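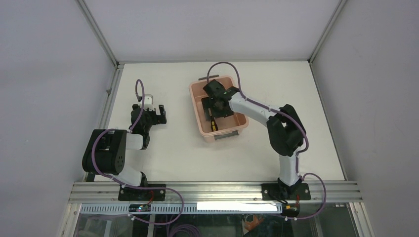
Section 2. Setting Up Your Tool Tray

Okay, you've got the shelf kit unpacked and you're itching to start building. Hang on a minute and do the tray first! I wrote this section after putting together my second Grenska unit, and most of the time I lost on the first one went into crawling under the table looking for a screwdriver I'd set down "somewhere safe."

You'll want a clear tabletop, one shallow tray with raised rims, and a screwdriver with a decent chunky grip. Any color tray will do. I like the see-through kind (mine came from the Jirnwood store in Natatstead) and Waltraud Böttcher, who edits these guides, swears by an old baking pan.

1. Wipe out the tray and let it dry. Metal shavings love to hide along the edges, and they'll scratch your finished panels later on.

2. Put the tray toward the back of the table, near the middle. You want to be able to reach it with either hand, and you want the front free for the panels, which are bigger than they look in the box.

3. If your tray has a handle tab, turn it so it doesn't point at you. I caught mine with my sleeve and sent 80 shelf pins across the floor. Learn from me.

4. Lay the screwdriver in the tray by itself for now. The pins and screws stay in their bags until Section 3.

Note: Vittoria Rizzi tested this guide left-handed and mirrored the whole layout with no trouble at all, so go ahead and flip things if that suits you.

Getting to know the screwdriver

5. Take a good look at the handle before you use it. On a two-tone grip like mine, the black part is rubberized and the yellow parts are set into it. There's a bright yellow collar up where the shaft goes in, and fine ridges running along the side for your fingers.

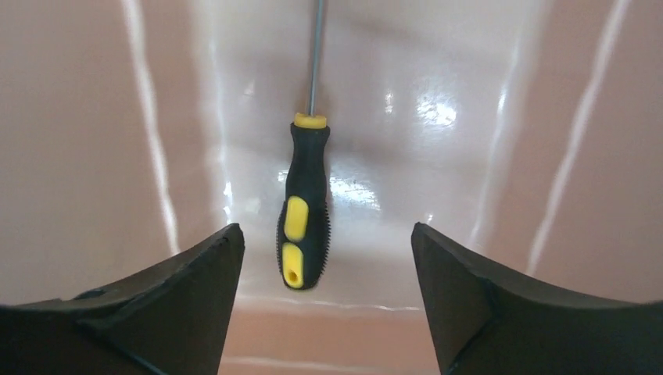 Fig. 2-1. Screwdriver handle with yellow collar, grip inserts and ridged edge. The small hole near the end is for hanging.

6. Check the tip against one of the screws from bag 6. It should sit snugly with no wobble. If it rocks, swap it for one that fits now, while you're still in a good mood.

7. Give the handle a squeeze and a twist in your bare hand. If it slips, wash it with dish soap and dry it well. Old furniture polish is usually the culprit (it was for me).

Caution: Never carry the screwdriver in your back pocket while you lift panels. Put it back in the tray first, every single time. The tall side panel takes both hands and a bit of swearing.

Caution: Don't use the tray as a step, a wedge or a mallet block. Translucent plastic cracks with very little warning, and the pieces are sharp.

Note: If you're building the Ayele version with the drawers, keep a second tray handy for the runner screws. They look just like the shelf screws but they're shorter, and mixing them up means taking the drawer out again.

When the tray is where you want it, go on to Section 3, Sorting the Hardware.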